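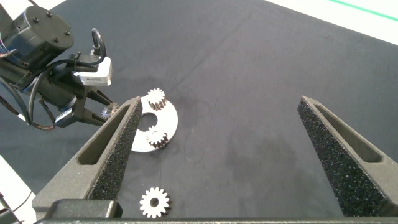
Dark grey work mat, with the white surface past its far edge.

Print this page | E-mail this page

Ticket 617: Label printer stops after the first page
Status: solved
Product: Billow print service, version for small offices
Opened by: Pascal Hoarau, Kultbridge

Pascal Hoarau, 09:10
Good morning. Since we changed the router in March, our label printer prints one page and then stops. The queue says "waiting for device". If I switch the printer off and on, it prints one more page and stops again. I have already tried another cable and I installed the driver again. We have 300 labels to send today, so I would be thankful for a quick answer.

Hermenegildo Arellano, Pomine support, 09:35
Hello Pascal. Please open Settings, then Ports, and tell me which value you have in "Reply timeout". Also, is the printer address fixed or automatic?

Pascal Hoarau, 09:52
The timeout is 80. The address is automatic. I did not know that it can be fixed.

Hermenegildo Arellano, 10:15
Thank you. The value 80 is too short for your model, it should be 600. Please do the following:
1. Stop the Billow service.
2. Change the timeout to 600 and save.
3. In the router, reserve the present address for the printer.
4. Start the service and print five labels.

Pascal Hoarau, 11:20
I made steps 1 to 4. Five labels came out without a stop. Then I sent the whole job and it stopped once, at the end of the roll, but this was only the paper. May I leave the timeout like this for the other printer too?

Hermenegildo Arellano, 11:31
Yes, you may. I close the ticket. If it comes back, please answer here and it will open again.

Comments (2) | Shares (0)

Related tickets
Billow queue is empty after restart
Ruchti paper sensor gives a false warning
How to reserve an address in the router
Labels are printed two millimetres too low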